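The Tyranny of the Oatmeal Couch

I have been shopping for a couch since August, which my wife considers a character flaw and I consider due diligence. In that time I have sat on a great many couches. I have bounced, discreetly, on most of them. And I can report that the upholstered furniture of this country now comes in one colour, and that the colour has more names than the Beaudoin side of my family.

It is a grey that has been introduced to green but not left alone with it. One showroom calls it Lichen. Another calls it Driftwood, although driftwood is a different thing altogether and I grew up beside plenty of it. At Flundetti the swatch was labelled "Coreck", and when I asked the salesman what a Coreck was he told me, after some thought, that it was a mood.

My neighbour Murray Campbell bought his in Skeratcombe and paid $584 for delivery alone. He is happy with it. He showed me the flecks. You have to get your nose fairly close to the weave before you can see there are lighter threads and darker threads in there, all working very hard to average out to nothing. Murray says this hides crumbs. I asked him what else it hides and he said dog, mostly.

I don't want to be unfair to the flecked grey-green weave. It is a perfectly civil fabric. It doesn't pick fights with the curtains. Put it near a window and one part goes beige and warm while another stays cool, so that you get two dull colours for the price of one, and on a good afternoon the edge of it lights up in a thin line and you think, well, maybe. 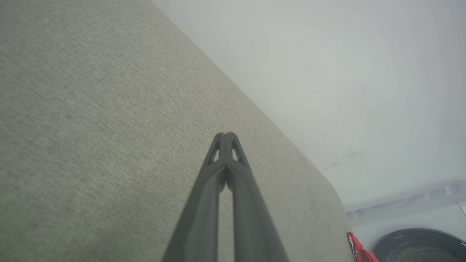

Grey-green upholstery, rounded corner, white wall. The full contemporary palette.

Then there is the corner. At some point the furniture trade decided we could no longer be trusted with corners. My grandparents' chesterfield had arms you could have squared a deck with, and all 4 of their grandchildren carried the marks of it through elementary school. Everything now is padded and eased off, as if the whole living room had been fitted out by a cautious insurer. I will admit my shins are in favour. My shins were never consulted about the old chesterfield, and they have long memories.

But that chesterfield was orange. Orange and brown, with a sort of wheat motif, and a smell of rye and hockey. It was a terrible object and I could draw it for you today. It sat in that house for 35 years and people had opinions about it the entire time. My aunt refused to be photographed on it. My grandfather would not hear a word against it and was, in the end, the only one who could get out of it unassisted.

I can't imagine anyone having an opinion about a Coreck. That is what it's for. We buy furniture these days as though the next owners of the house were already standing in the hall with their shoes off, waiting to be offended. So the walls go white, the couch goes the colour of porridge left on the counter, and we put out one mustard cushion to show that somebody lives there.

I raised all this with my wife at the sixth showroom, or it may have been the seventh. She let me finish. Then she pointed out that the other one in stock was purple, a real purple, the colour of a grape Popsicle, marked down almost 89 dollars, and that I was free to put my money where my mouth was.

I went and sat on it. It was comfortable. I thought about the orange chesterfield, and about looking at grape every morning over my coffee until one of us gave out. I asked if it came in anything quieter.

The Lichen arrives on 17th July. I've already bought the mustard cushion.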